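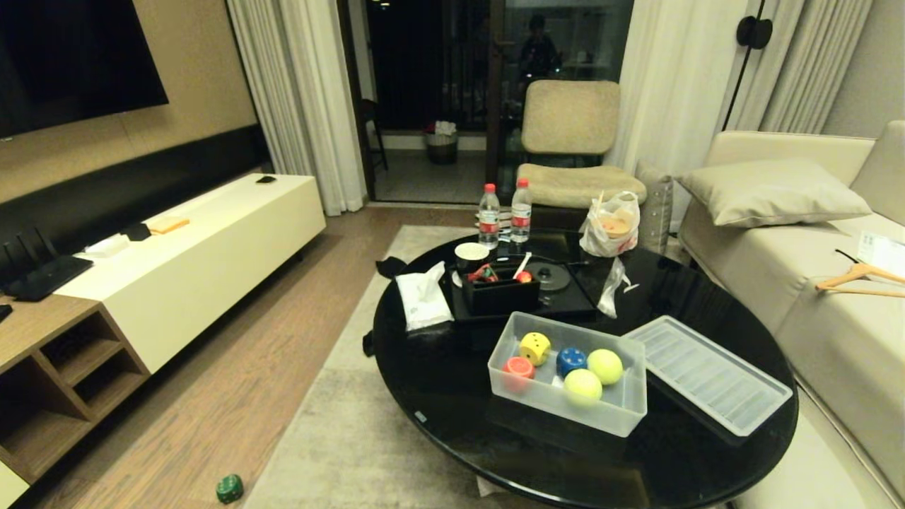 # Who tidies up when the machine does the sorting?

Numden furnishes and resets rental apartments, and last December it put a robot arm on part of that job. I think it was the right call, handled badly.

Each reset has small items to gather, dice and balls included, and they go in a clear bin. A person on the crew used to do that between bigger tasks. It was dull, but it was also the part of the shift when you got to sit down. Now the arm takes it, and the crew gets the beds, the bathrooms and the stairs.

Management talks about 2421 resets a year. The crew talks about their knees. Both are fair, and only the first was in the plan. If a machine takes the light work, the heavy work should be shared out again and paid better.
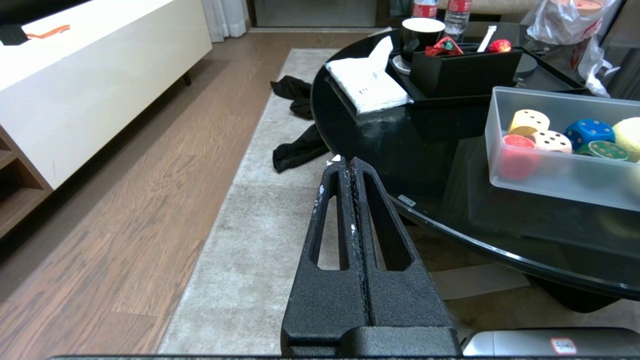 *The gripper beside the coffee table, with dice in the bin.*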